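Painting Table Tidy-Up: README

Version note: 1/9/25
Maintained by: Lavanya Kotian and Ilango Mudaliar
Room: the long room at Kurninley

About this set

This is a set of short recordings of one household-style chore: clearing up after painting. Bottles of acrylic paint go into a plastic tray, brushes go into a cup, and the water pot is left where it can be reached. The set was put together for the Kedbridge tidying collection, which also covers desks, sewing boxes and kitchen drawers. Only the painting table is covered by this file.

There are 640 recordings in the release. Of these, 92 are kept back for testing and are listed in the file heldout.txt. Please don't train on them. Recordings are numbered from 1,000 upwards, and the numbers have gaps where a recording was dropped during checking.

What is on the table

The things used are ordinary craft supplies. We did not buy anything special, and substitutes will do if you want to lay out a table of your own.

Paint bottles. Small upright acrylic bottles with pale caps. Several have a black wraparound label with a wavy band in the colour of the paint, and the size, 59ml, is printed in a small pinkish-red square. Other makes are mixed in. The colours lean towards green, teal and blue, which was Vimala Sundaram's choice. She wanted colours that are easy to confuse, as they are in a real paint box.

Brushes. Thin paintbrushes. They start the recording scattered on the wood, and should finish in the cup.

Brush cup. Small and black. It has no fixed place on the table.

Water pot. A white translucent pot with a black rim. It stays empty in every recording. An early trial with water in it left marks on the wood and we stopped.

Tray. A blue plastic tray, called "bin" in the older notes. Both words mean the same thing in the text files.

Table. Light wood with a glossy finish. The gloss throws back reflections of the bottles, and this matters if you are finding objects by colour. There are faint scratches towards the front which were there before we started.

How the table is laid out

Divya Kartha wrote the layout rules, and they are short.

1. Put the tray down first, anywhere that leaves room for bottles in front of it.
2. Stand the bottles upright with their caps on. Labels may face any way.
3. Lay the brushes down singly. They may point in any direction but should not hang over the edge.
4. Place the cup and the water pot last.

A layout is used for a few recordings and then changed. There are 235 layouts altogether. The layout number is given in the table of contents, so recordings that share a starting position can be kept together when you split the data.

The order of work

Bottles and brushes may be cleared in any order. Most sessions did the bottles first, as they take up the most room, and picked up the stray brushes afterwards. Some did it the other way round. The column "first_item" tells you which.
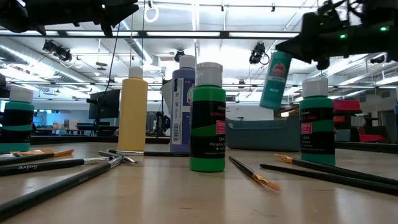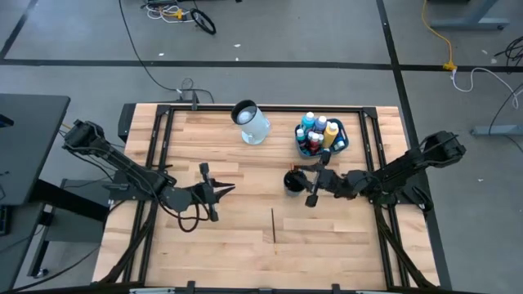 What counts as tidy

A recording is marked "complete" when all of the following are true at the end:

- every bottle is standing in the tray
- every brush is in the cup
- the cup is upright
- the water pot is upright
- nothing has gone over the edge of the table

A bottle that has fallen over inside the tray makes the recording "partial". So does a brush left on the wood. Brushes may go into the cup either way up, though the notes say which way for each one. Anyone who paints will want the bristles at the top, and Vasanthi Alva has asked for this to be made a rule in the next release.

The bottles do not have to be sorted by colour. We tried a sorted version in April and dropped it. Two of the checkers could not agree on which bottles were green and which were teal, and there was no fair way to mark the results.

Files

readme.txt: this file
contents.csv: one line per recording
layouts.csv: the starting layouts, with a sketch number for each
notes.txt: remarks typed in by the checkers
heldout.txt: the recordings kept back for testing

Columns in contents.csv

recording: the number of the recording
layout: the layout number
first_item: bottle or brush
result: complete, partial or stopped
brush_way_up: bristles up, bristles down or mixed
checker: initials

"Stopped" means the session was ended early, for whatever reason. These recordings are kept in because the opening part is often usable. Filter on the result column if you don't want them.

Known problems

Colour names are not consistent. The checkers were free to write what they saw, so one bottle may be "turquoise" in one line of notes.txt and "light teal" in another. Use the bottle numbers in layouts.csv if you need to follow one bottle through the set.

Reflections on the table have been taken for extra bottles by at least one counting script. The layout file has the right number.

Caps look much the same from one bottle to the next. Where a label is turned away or hidden behind another bottle, the cap will not help you tell them apart.

Brush positions in layouts.csv were entered by hand. They give the rough area of the table and the direction, nothing finer.

Up to 92 lines in notes.txt have no checker's initials. They were typed before the column was added and we have left them as they are.

Looking after the supplies

If you are setting up something similar, wipe the bottles now and then. Dried paint round a cap makes it stick, and it comes off on the tray. Replace brushes when the handles start to flake. Keep a spare of each bottle from the same maker, as labels differ and a swap halfway through a layout will show.

Use and credit

The set may be used for teaching and research. Please credit it as "Painting Table Tidy-Up, Kedbridge collection". Corrections to the notes are welcome and should give the recording number and the line. Send them to Ilango Mudaliar, who keeps the list of changes for the next release.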